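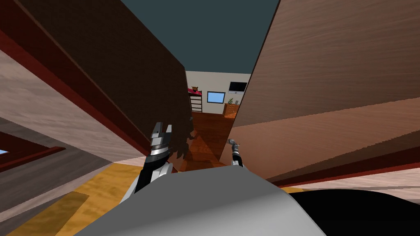 A two-armed robot at a narrow opening in a computer-rendered house. A television and a dresser are in the room beyond.

Household task automation is the use of robots to do ordinary chores such as tidying, carrying, loading, wiping and folding. Single-purpose machines, including robot vacuums and lawn mowers, have been sold for years. General-purpose machines that can move through a home and do many different chores remain mostly in the research stage. Much of the work on them is carried out in simulation, where a robot and a house are both computer models.

Scope

The term usually covers tasks that need a robot to move from place to place and handle objects. Fixed appliances such as dishwashers are normally left out, although loading one counts as a household task. Shop-floor chores, such as sorting parts into bins or clearing a bench, are sometimes studied alongside home chores. The two differ mainly in layout. A shop floor can be arranged to suit a machine, while a home is arranged to suit the people who live there.

Moving through the home

Most chores begin with travel. A robot sent to fetch an item from a bedroom has to find the right doorway, line itself up and pass through without hitting the frame or the door. Two-armed robots on a wheeled base are often wider than a person, and their arms must be tucked in or held forward during the move. Doors that stand partly open are a common cause of failure. So are furniture legs, rugs and low objects that drop out of the robot's view as it gets close to them.

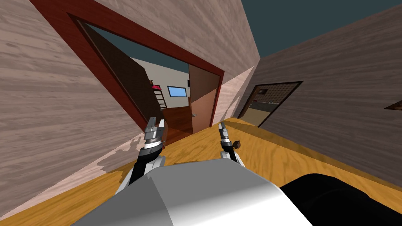 Two doorways in a rendered interior, seen over the robot's body. The larger one has a dark red frame and leads to a room with a ladder-like shelf.

Current systems handle open floor well. Tight turns are slower, and a robot that bumps a door frame may lose track of its position and have to stop.

Grasping and placing

Picking up a single firm object from a clear surface is the most mature part of the field. A gripper with two fingers can hold most cups, boxes and small tools. Results drop with objects that are soft, shiny, very thin or round. Round items can roll at the first touch, and a finger that comes in slightly off center will push the item away. The gripper can also block the robot's own view of the item during the last part of the reach, so many robots carry cameras in more than one position.
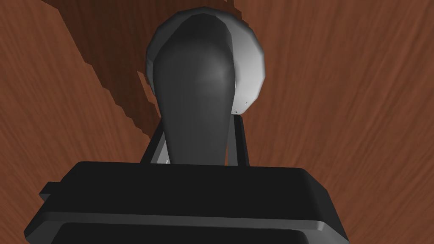
Testing

Trials in real homes are slow and hard to repeat. Simulated homes let developers run the same chore many times with small changes in lighting, furniture or starting position. One such test is the Novis Chore Set, maintained by the Wundley Laboratory in Loltport. It contains 156 tasks, each with a limit of 12 minutes. In its first full run, a two-armed robot model made 2,149 attempts and finished 123 of the tasks at least once. Most of the tasks it never finished involved cloth, liquids or drawers that stuck.

The Nguyen scale, used in the same test, gives partial credit. A robot that reaches the correct room but drops the object scores higher than one that fails at the first doorway. 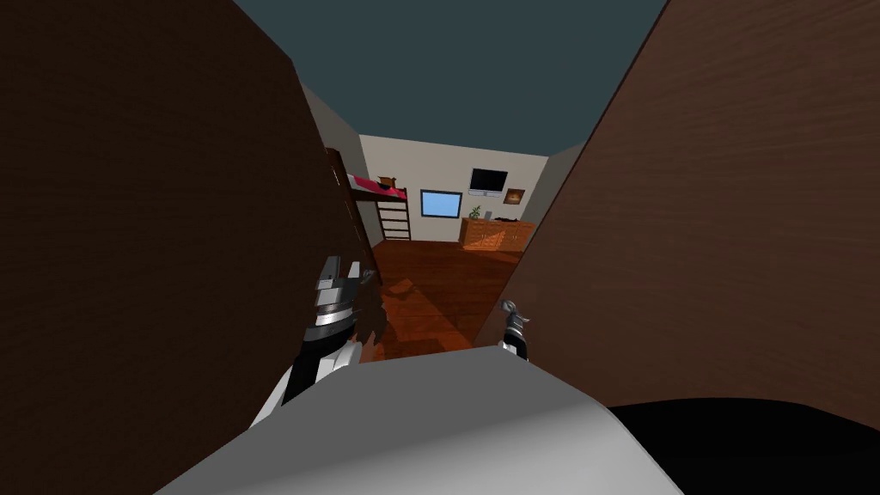
A rendered bedroom with a loft bed and a wooden dresser, viewed past the robot's grippers.

Limits of simulation

Simulated scenes simplify friction, weight and the way cloth bends. A grasp that holds in a model may slip on a real object, and skills learned this way usually need further training on a physical robot. Light and surface texture are also simpler than in most homes.

Present state

No general-purpose robot does the full range of household chores without supervision. Short chores made up of one or two steps can be done under good conditions. Longer ones, such as cleaning a bedroom from start to finish, still fail often, as an early mistake carries through to the steps that follow.

See also

Mobile manipulation
Robot vacuum
Service robot
Simulation training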